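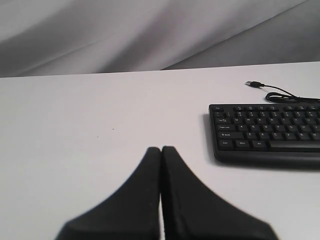
Cakitz Shared Workshop
Minutes of the meeting of the Brollance arm group
20 September 2019, back room, after the laser cutting course

Present: Damian Kubiak (chair), Ilse, Tomek, Farida, Renaud (minutes)
Excused: Oskar

1. Minutes of the last meeting

The July minutes were accepted with one correction. Under item 4 it was written that the shoulder motor "is repaired." It should say "is replaced." The old motor is still in the drawer and Tomek would like to have it if no other member wants it. No objection.

2. State of the arm

Damian reported on the mechanical side. The new shoulder bracket from Malinowski arrived and is mounted. It fits well, but the holes on one side were drilled a little too tight, and he had to open them by hand. The wobble at full reach, which we discussed for a long time in July, is now much smaller. It is not zero. When the arm stretches to the far edge of the table, the hand still goes up and down for a moment before it stops.

Farida asked if we should wait in the program until the hand is quiet. Damian prefers to move slower on the last part of the way. It was agreed to try the slow approach first and to add the waiting time only if it is necessary.

The black fingers stay on the arm for now. Ilse had proposed to print a second pair, more narrow at the tip, and she showed a drawing. The drawing was liked. The question was whether a narrow finger is strong enough for the box and the bottle from our older tests. Ilse will print one pair and we decide when we have them in the hand.

3. The table and the background

The gray cloth is hanging and everybody agrees the pictures are calmer than before, when one could see the shelves behind. The cloth has folds. Tomek thinks the folds are a problem for the vision program, and he explained that a dark fold can look to the program like the border of an object. Farida does not think so. She said that the program has to live with folds, as no kitchen and no office has a perfect wall. There was a discussion, which became somewhat long. Result: the cloth is not ironed for the moment. Tomek may iron it later for a comparison, if he brings the iron himself.

Please wipe the white table before each session. Small specks of dirt were found by Clinier as "objects" two times, and the arm wanted to go to them.

4. Keyboard task

The old small-objects task is finished and the group works now with the keyboard. The aim is in two parts. First, the arm should push the keyboard straight on the table. Second, it should take the plug of the cable and bring it to a place that we choose.

Damian gave the numbers for the first part. From 57 attempts, the keyboard was straight enough in 45. In the others the fingers came down too late and passed over the front edge, or they pushed too near one end, and the keyboard turned around itself. He counts it as straight when the front edge is parallel to the table edge by eye. Farida asked for a better rule than "by eye." Agreed: from the next session we measure with the ruler at both ends and write both values in the notebook.
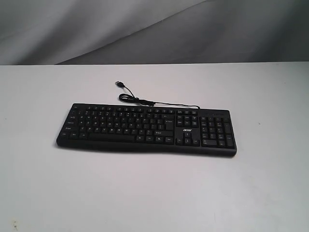
The second part is much harder, and here we have only 16 attempts until now, with 5 good ones. Damian named the main difficulty: the cable is never in the same form. When the arm takes the plug, the loop opens or becomes tighter, and the keyboard may follow the cable and move a little. Ilse asked if we could fix the keyboard with tape. Several members were against it. A fixed keyboard makes the second part easy to show, but then we cannot do the two parts one after another, and this is the purpose of the whole task.

A compromise was found. Renaud will put thin rubber pads under the keyboard for one session, so that it slides less but can still be pushed. If the first part becomes worse with the pads, they are removed again.

It was also discussed how to lay the cable at the beginning of an attempt. At present each person does it in a different way, and the results are hard to compare. Farida proposed three starting forms: straight, one loop, and "free," in which the person lets the cable fall as it wants. Accepted. The starting form is written in the notebook together with the initials of the person.

Tomek asked if we can use a keyboard of another color, as black fingers over black keys are hard to separate for the camera at the wrist. Damian answered that this is a good question but that we stay with the Acer keyboard until the numbers are stable. Tomek asked to have his question in the minutes.

5. Software

Farida has updated Clinier on the workshop computer. The new version starts faster and saves the pictures of the wrist camera and of the fixed camera with the same clock — before, they were apart and one had to match them by hand. The old recordings are not converted. She will do it when she has a free evening, and she asks everybody not to delete anything in the folder in the meantime.

There is one open error. If the arm is stopped with the red button and then started again, the program believes that the fingers are open, also when they are closed. Until it is corrected: after every stop, open and close the fingers one time from the menu before you start a new attempt.

6. Safety and use of the room

The new marking on the floor is to be respected. One person stays with the hand near the red button when the arm is moving, and this person does not look at the screen and does not write the notebook. Damian repeated that this is valid also for short tests.

The room must be free for the bookbinding group when they come. The arm goes back to its rest position, the power is switched off at the wall, and the cloth can stay.

7. Other business

Ilse asks for the return of the small hex keys. The set is not complete and the missing size is the one for the finger screws.

Oskar sent a message that he can bring a second power supply. Accepted with thanks.

Tasks until the next meeting

Ilse: print the narrow fingers
Renaud: rubber pads, ruler, new pages for the notebook
Farida: red button error, then the old recordings
Damian: slow approach at the far edge, more attempts with the plug
Tomek: comparison with the ironed cloth, if wanted

The date of the next meeting will be sent by mail to the list.

Minutes: Renaud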